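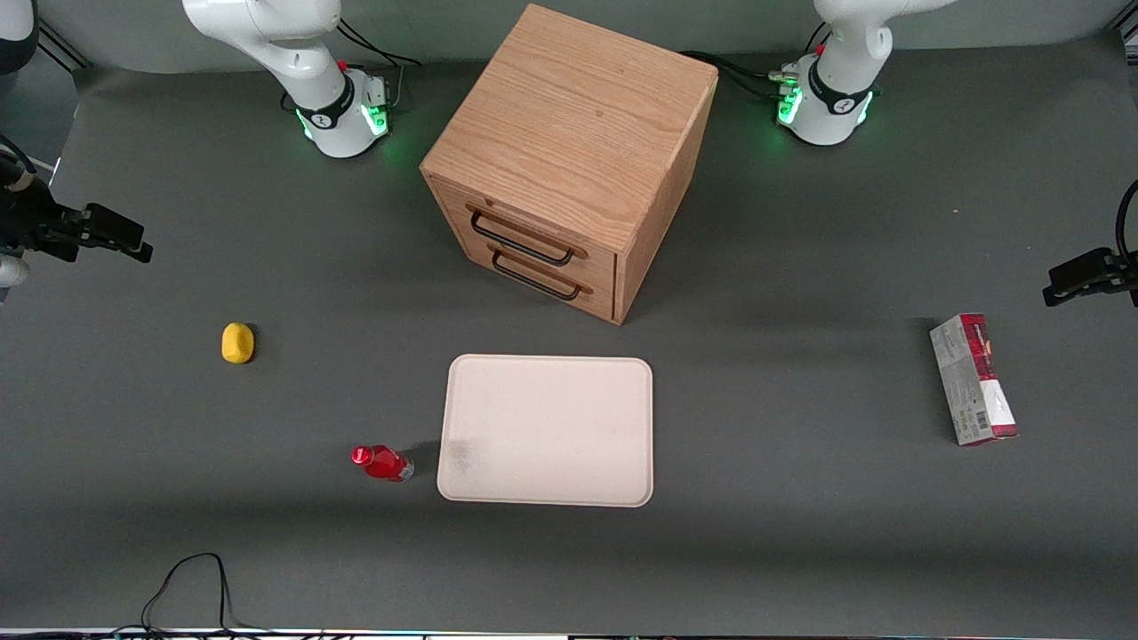
Kanyarat Wattanapong
Staff writer, home storage

I have never trusted the two-drawer desktop cabinet. It takes up the space of a small stack of books, costs more than a shoebox, and promises to clear your table by giving the clutter somewhere darker to sit. Bulholm lists 143 of them in its June catalog, which seems like a lot of ways to hide a stapler. Nimal Cassim on our desk is a believer and keeps two at home, so the job of being fair about it went to me.

The wood does look good. Light oak color, plenty of grain on the top and sides, and an orange-brown streak across the top panel that I'd be sorry to cover with mail. The black bar handles suit it. Looks were never my complaint.

Now consider what people want to put away. A red drink bottle on its side might go in a drawer, if you like your drinks lying down. I wouldn't. The long white and gray carton with the dark red ends is the sort of thing I'd measure before promising it a home.

The shallow off-white tray is my pick, smudge and all. Keys, coins and a small yellow whatever can land there and still be found at 7 in the morning. Nimal says a tray is just a drawer that gave up. He has also lost his passport twice.

Next gallery: the Flollus wall rack, which I don't expect to like either.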